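Stivwood Publishes Revised Floor Care Guidance for Chevron-Pattern Hard Floors

HUTCHINS, October. Stivwood, a supplier of wood-look flooring to apartment and small commercial buildings, has published a revised care guide for floors laid in chevron and herringbone patterns. The guide replaces the general maintenance sheet previously packed with every carton and applies to both the vinyl and laminate lines in the Fenarell range.

The revision was prompted by service requests received by the company's technical desk in Hutchins. A large share of these concerned haze, streaks and dark spotting that residents had taken for wear in the surface layer. On inspection, most of the affected floors had intact surfaces with cleaner residue on top. The previous sheet gave instructions for straight-laid planks only and did not address the greater number of short seams in a patterned floor.

Under the new guidance, routine cleaning is divided into dry removal, spot treatment and damp mopping, carried out in that order. Dry removal is to be done with a soft broom, a dust mop or a vacuum set for hard floors. Rotating brush heads should be switched off. Grit left on the floor before mopping is identified as the leading source of fine scratches.

Spot treatment covers scuffs, dried drips and small dark marks. The guide recommends a white cloth dampened with plain water as the first step, followed by a neutral cleaner if the mark remains after 15 seconds of light rubbing. Abrasive powders, steel wool and melamine pads are excluded on all Fenarell finishes. Solvent may be used on adhesive or tar only after a test in a closet or under an appliance.

For damp mopping, a flat head on a long handle is preferred to a string mop. A flat head spreads liquid in a thin, even film and can be wrung to a consistent level. The handle should be extended until the user can keep the head flat without bending, and the locking joint should be tightened before work begins. A head that tips onto its edge can leave a line of cleaner and may drag its metal housing across the surface. 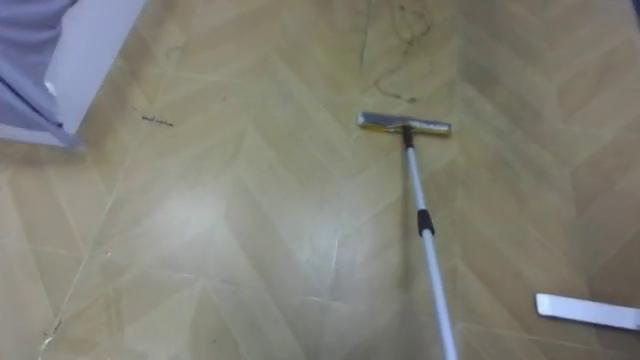
Which direction should a chevron floor be mopped?

Mop along the length of the room in overlapping passes, starting at the wall farthest from the door. There is no need to follow each angled plank. Finish each section in the same direction as the main source of light, so that any remaining film is less noticeable.

The guide sets a working section of 12 square feet. Each section is to be mopped and then checked for standing liquid before the next is started. Liquid that remains in the seams should be taken up with a dry towel. On laminate, this applies to any visible bead of water. On vinyl, short contact is less of a concern, although water should still be kept away from the perimeter gap and from door frames.

Residue is treated in a separate section. Where a floor looks cloudy under overhead lighting, the resident is asked to view it from a second position before applying any product. Reflection from a ceiling fixture can make a clean area look pale, and the effect moves with the viewer. Residue stays in place and will usually show a smear when rubbed with a dry cloth. If residue is confirmed, the floor should be mopped with plain lukewarm water, with the pad rinsed after every section. Heavy buildup may need 3 passes. Vinegar, oil soap and wax-based polish are not recommended.

Pads and sponge strips should be rinsed until the water runs clear and then dried with the head off the floor. A wet sponge left in contact with the planks can trap moisture at the seams. Metal casings should be checked for burrs, grit and loose fasteners before use. Worn pads are to be replaced before the casing is able to touch the floor.

The guide also covers the areas next to furniture, doors and hanging fabric. Curtains and bed linens that reach the floor should be lifted clear during mopping and kept clear until the surface is dry. Light furniture should be picked up and moved, and felt glides should be fitted to any piece that is moved regularly. Rubber-backed mats are not approved for use on vinyl, where they may cause permanent discoloration.

For building managers, a one-page version has been prepared for posting in utility closets. It lists approved tools, excluded products and the mopping sequence. The full guide runs to 14 pages and includes a section on replacing single planks in a chevron layout.

Both versions are available at no charge through Stivwood dealers and from Pikby, the company's distributor for replacement mop pads and plank repair kits. Printed copies will be included with new Fenarell cartons as existing stock is used up. The change does not alter the terms of the product warranty.

About Stivwood

Stivwood supplies vinyl and laminate flooring, trim and underlayment for residential and light commercial use. Technical questions on the care guide may be directed to the Hutchins service desk or to any authorized dealer.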